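Spent the morning sorting out the bench in the back room at Resby. Short thread, mostly so I remember where I put things.

The small drawers were the bulk of it. Every drawer came out, got tipped onto a tray and went back with only one kind of thing in it. Resistors had got into the fuses again.

Final tally for the drawers was 781 parts I'd keep and a margarine tub of stuff I wouldn't. The old list said 800, so either someone used 19 or the old list was a guess. I'm going with a guess.

Labels: I redid the ones that had gone brown. Pencil first, then pen once I was sure. If you're doing this at home, don't go straight to pen.

Gebremedhin Ayele asked why I don't sort by value instead of by type. I tried that for a month at Shiferaw and could never find a capacitor. By type, then by value inside the drawer. It's slower to set up and I'm fine with that.

The multimeter doesn't have a home yet. It won't fit in a drawer and I don't like hanging it by the leads, so it lives on the bench in front of the cabinets. Same goes for the speaker, which sits in the spotty tray because that's where it stopped rattling.

Nazar Kravchuk says I should get a proper stand for it. They're 30 dollars at Ondska. The tray was already in the cupboard.

Pegboard is next. I've got a bag of hooks left over from the Skurngate job and no plan for them. Might draw outlines for the pliers, might not — the outlines at the old place were wrong within a week.

Things I still need: a box of the short M3 screws, a better lamp, more of the little dividers for the lower cabinets. If anyone near Resby has spare dividers I'll swap for fuses. I have a lot of fuses.

I'll post the finished wall once the hooks are up.

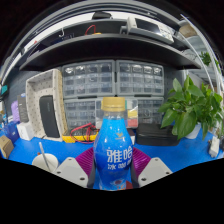
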